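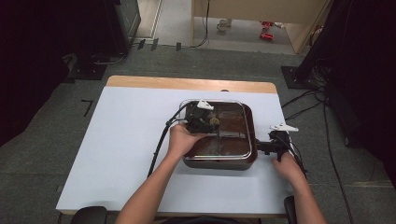

Chapter 7
Two Hands, One Pan

In this chapter
7.1 Why the second hand is the hard one
7.2 Writing a task sheet
7.3 Recording a demonstration
7.4 Keeping, cutting and discarding
7.5 The Haltgate round
Project 7: A chore of your own

By now your team has a gripper that opens when told to, closes when told to, and has mostly stopped doing either on its own initiative. Chapter 6 ended with a block moved from one square to another. Enjoy the memory. Blocks are flat on six sides, weigh almost nothing and have never been used for cooking.

Chapter 7 is about chores. Chores are what people mention when you tell them you are taking a robotics class, usually in the form of a question about when the robot will do theirs. The truthful reply is that first you will have to do them yourself, many times, slowly, holding a gripper in each hand, while a teammate tells you that your left elbow is in the way.

The class project that runs through this chapter is the Kurkholm pan task, named for the school workshop where it was first set. Stated in one line, it sounds like something you could finish before lunch: hold the pan still with one gripper and work on the inside of it with the other. Teams have been finishing it before lunch for years, if you are relaxed about which day's lunch.

7.1 Why the second hand is the hard one

Wash a pan at home and pay attention to the hand that isn't scrubbing. It looks idle. It is pushing back against every stroke, shifting its grip when the pan turns, and letting go for half a second whenever letting go is useful. You have never once thought about it, and so you will leave it out of your plan.

We call this the holding hand, and the other one the working hand. A task that needs both at the same time is a bimanual task. The two hands have to agree on three things:

Where the object is. If the holding hand drags the pan an inch to the right, the working hand's careful path now ends on the table.

How hard to push. A firm stroke against a weak hold gives you a moving pan. A weak stroke against a firm hold gives you a dirty one.

Who goes first. The hold must be in place before the work starts and must stay until the work is over. Written down, this seems too obvious to print. See the first recordings of any team.

In Chapter 6 you could judge a run by looking at one path. From here on you need two paths and the timing between them, and a run can fail even though each hand, taken alone, did something perfectly reasonable.

7.2 Writing a task sheet

Before anyone picks up a gripper, the team writes a task sheet. It fits on one side of paper. If yours doesn't, you have chosen two tasks.

A task sheet says where the object starts, which hand holds and which works, what counts as the end, and what counts as a failure. Be stubborn about the last two. "The pan is clean" is an opinion. "The working gripper has passed over all four corners and both grippers are clear of the rim" can be checked by a tired person at the end of the afternoon, and that is the person who will be checking it.

One early sheet gave the finish as "when it looks done." The team recorded 641 runs under that rule. Their members turned out to hold different views on what done looks like, and the software they trained learned all of those views at once. It would circle the pan, lift, reconsider, and circle again. Everyone agreed it was very lifelike. It placed 11th.

Key terms
bimanual task
demonstration
end condition
holding hand
task sheet
working hand

Before you read on

1. Pick a kitchen job that takes two hands. Do it at half speed and write down each moment when the holding hand changes what it is doing. Then do it again and write down the ones you missed.

2. Write an end condition for the same job. Give it to someone outside your team and ask them to find a way of meeting it without doing the job. Younger brothers and sisters are gifted at this.

3. Swap hands, so that your usual working hand does the holding. Which steps got slower? Which ones did you have to think about for the first time?

Keep your answers. You will need the list from question 1 in Section 7.3, where you will put on the wrist straps, clear your cables to the outside of each arm, and record your first ten runs. Plan to throw all ten away.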